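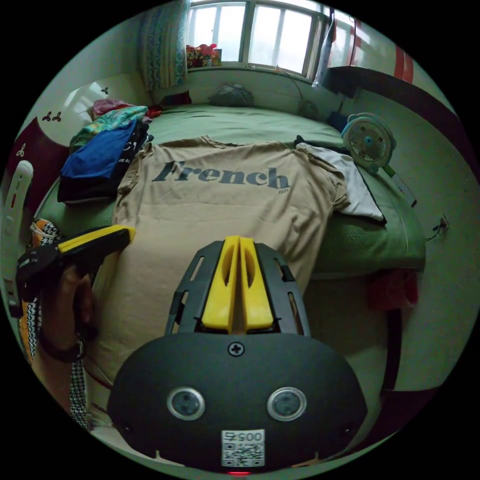

Balau House Clothing Room
Progress report for February
Prepared by Jasmina Stoyanova for the Junness Fund

Summary

The clothing room sorted, folded and packed 700 garments in February. The target in the grant agreement was 600 for a month with one working session a week, so we are ahead for now. Most of the extra came from a single large donation of summer clothes from the Lazarević building, which we do not expect to be repeated before spring.

The folding standard we described in our last report is in use for all T-shirts and most long-sleeved tops. Pants and children's clothes are still being done the old way. We plan to bring them in next month.

How the work is done

Sorting and folding take place in the upstairs bedrooms, on the beds. We looked at buying two folding tables and decided against it. A bed gives enough room to lay an adult shirt out flat with both sleeves open, and finished clothes can be stacked near the headboard while the next one is done. The money set aside for tables is still in the equipment line.

Each T-shirt is laid flat with the collar toward the head of the bed and the printed side up. The person folding checks the front for stains, holes and cracked lettering, then turns the shirt over and checks the back. Sleeves go in first, then the sides, then the hem is brought up to the collar. The print should end up on top so that people choosing clothes can see what it is without unfolding it. Last fall we lost a lot of time refolding shirts that visitors had opened just to look at the front.

Printed shirts with a word or a year on them move more slowly than plain ones. We have started putting them in their own bags, marked by size, and offering them to the youth groups first. Two groups have taken bags so far and one has asked for more in adult medium.

Results

Of the 700 garments, 72 were set aside as not fit to give out. Most of these had stains at the collar or underarm. They went to the textile recycler along with a small amount of bedding. Another 100 were held back for washing and will be counted in the March figures.

Thabiso Van der Merwe ran the Friday sessions and trained four new people. A new person takes one session to learn the T-shirt fold and usually a second before the stacks come out even. He has asked that we keep each pair of folders on the same bed for the whole session, as the piles got mixed twice when people moved between rooms.

Problems

Mixed piles are still the main source of errors. Dark clothes, light clothes and patterned items are supposed to be stacked apart, but when it gets busy they end up together and have to be separated again before packing. This cost us most of a session in the second week. Thabiso is trying colored tags at the foot of each bed.

Bags are also running low. We have 20 of the large size left, and the Flandetti order is late. If it has not come by the middle of next month we will buy a small number locally – the price is higher, but it will not take us over budget.

Spending

Spending for the month was within plan. The only purchase outside the regular list was laundry detergent for the held-back items. Receipts are attached to the financial form.

Next month

– Extend the folding standard to pants and children's clothes
– Wash, check and fold the held-back garments
– Settle the bag supply
– Report on whether the colored tags have cut down on mixed piles

We would also like to talk about moving the unused table money to the laundry line. Jasmina can send a revised budget page if the Fund is open to this.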